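Kratom study draws headlines, but the numbers are thin

15 Dec 2018

A survey of patients entering detox in Haltport has been passed around this week as proof that kratom is driving people into treatment. The paper doesn't show that, and its own authors stop short of saying it.

The study comes from the Sorel Clinic, a private addiction hospital with a long waiting list and a busy press office. Staff handed a questionnaire to 1107 adults admitted for withdrawal from opioids, alcohol or sedatives. Of the 700 who filled it in, 27 percent said they had used kratom at least once in the past year. A press release went out under the heading "Hidden kratom crisis," and several local stations read it on air more or less as written.

Start with the people who didn't answer. More than a third of those admitted are missing from the results, and the paper spends two sentences on them. Were they sicker? Did they leave early? Had they never heard of kratom and seen no point in the form? Any of those would push the figure up or down, and the reader is given no way to tell which.

Then there is the wording. "At least once in the past year" puts a person who tried a friend's capsules in June in the same box as someone who takes the powder every morning. The questionnaire did ask how often people used it, but those answers are left out of the main table and are promised for a later paper. Dose was not asked at all. Urine was not tested for mitragynine, the main active compound in the plant, so the whole finding rests on memory, collected from people in their first days of withdrawal.
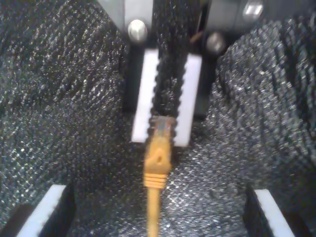
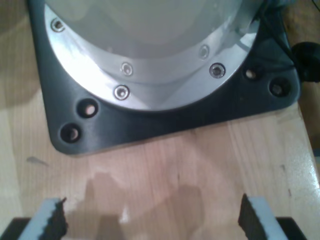
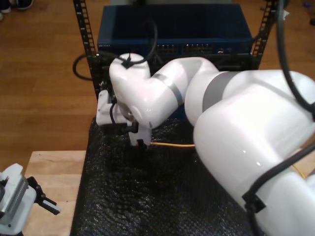

Does the study show that kratom leads to addiction to other drugs?
It can't. Everyone surveyed was already being admitted for another drug, there was no comparison group, and the form did not ask which came first.

That last point matters more than the headline figure. Many people who use kratom say they took it up to cut down on heroin or pain pills. If that is true of the Sorel patients, the same 27 percent could be told as a story about people trying to quit on their own and failing. The paper mentions this possibility near the end. The press release leaves it out.

None of this makes kratom safe. It acts on opioid receptors, regular users report withdrawal when they stop, and products sold in smoke shops vary a great deal in strength. Doctors who don't ask about it may miss something that affects treatment. A detox unit has good reason to put the question on its intake form, and that is the most sensible recommendation in the paper.

The trouble is the leap from there. Hoekstra, a company that sells drug-screening panels to hospitals, was quoting the figure in its sales material within days and calling for testing on admission. The paper lists Hoekstra as having paid for printing and data entry. That is a small sum as these things go, and it is disclosed, but it belonged in the news reports too — and it was in none of the ones we read.

An earlier survey from Drastthorpe, done at a public unit with a similar mix of patients, found past-year use of 2 percent. The Sorel authors put the gap down to kratom's growing popularity. Perhaps so. The Drastthorpe form also listed kratom under "other herbal products," without naming it, so the two figures may say more about how the question was asked than about what anyone was taking.

The clinic says a follow-up is planned, with urine testing and a question on the order in which drugs were first used. It has not said who will pay for it or whether the frequency answers from the first round will be released before then.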